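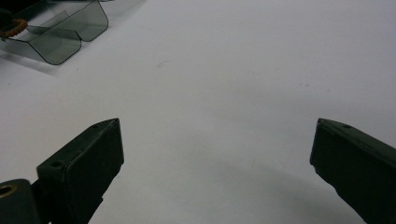
What do you do with a big white table once it finally has nothing piled on it? Leave it that way for one whole evening, then decide what gets to come back.

That's my plan anyway, and I'm posting it so I stick to it. Table thread! Going to be a long one.

Some background: this table has been my everything surface since I moved to Flultemville. Mail, mending, seed packets, a board game we paused in the fall and never unpaused. I ate dinner on one corner of it with my elbow on a phone bill.

It's a Larnitz, the plain white one, bought secondhand from a couple across town. I love it SO much more now that I can remember what the top looks like. Smooth white all over is such a cheerful thing to have in a room in January.

Started Saturday right after breakfast. I did one rule only: pick a thing up, it doesn't go back down on the table. Floor, shelf, trash, another room, my own pocket, all fine. Table, no.

The paper took forever. I had 108 pieces of mail and I know that because I counted them out loud like a maniac while the kettle boiled. Nearly all of it went straight to recycling. Kept the car title (!!), the dentist card and a postcard from my aunt that I'm putting on the fridge.

Somebody asked last week what I clean white tables with. Warm water, a small squirt of dish soap, soft cloth, wring it out hard. Then a second cloth with plain water, then a dry one. I do the dry one slowly and put music on for it.

For the tea rings I made a paste of baking soda and water and let it sit while I went and found the vacuum. Go gentle with it. Try it on a spot near the wall first if you don't know what your top is made of, mine has been fine but yours might be a different finish.

Ink from the ballpoint that leaked in November: rubbing alcohol on a cotton swab, tiny circles, new swab as soon as it turns blue. I went through a silly number of swabs and I'd do it again tomorrow.

OK now the fun part, trays. I am a tray person now. See-through plastic ones, the kind you can read a label through. I've decided two of them get to live on the table and everything else has to earn a shelf.

Tray one is for whatever project is going right now. At the moment that's mending, so thread, the good scissors, the jeans buttons. When I finish a project the tray gets emptied before the next one starts. (Ask me in a month how this is going.)

Tray two is for stuff that has to leave the house. Library books, the return from Lumgate that's been sitting by the door, a casserole dish that belongs to my neighbor. I put my keys in it too so I have to look at it on my way out. Worked this morning, the casserole dish went home!

The first idea was drawers underneath and I'm so glad I measured, because my knees would have hit them every time I sat down. Trays slide over when I need to roll out dough. Drawers would just be where the mail went next.

Oh, dough! I rolled out pie crust right on the table Sunday night. Flour everywhere, plenty of elbow room, wiped it all down in a couple of minutes. I've been doing pie crust on a cutting board for years like somebody in a tiny boat.

A few of you asked about Kettle, the list app I was using for chores. Still have it, but for this I went back to a sticky note inside the cupboard door. It says "mail, cups, tray" and that's my whole nightly reset. I read it while the pasta water heats up.

Light tip if you've got a white top too: wipe it in daylight, and crouch down so you're looking across it toward the window. Streaks you can't see from above show right up. I found a long swoop of dried glue that way and chased it off with warm water and a fingernail.

Things still without a home: the board game, a very nice box that I'm keeping for no reason, a jar of foreign coins. The coins are in the hall for now. I'm open to ideas on the coins.

Tomorrow I do the chairs. One has a wobble and I think it only needs a screw tightened, so that's going in the project tray tonight, or the screwdriver is, the chair doesn't fit.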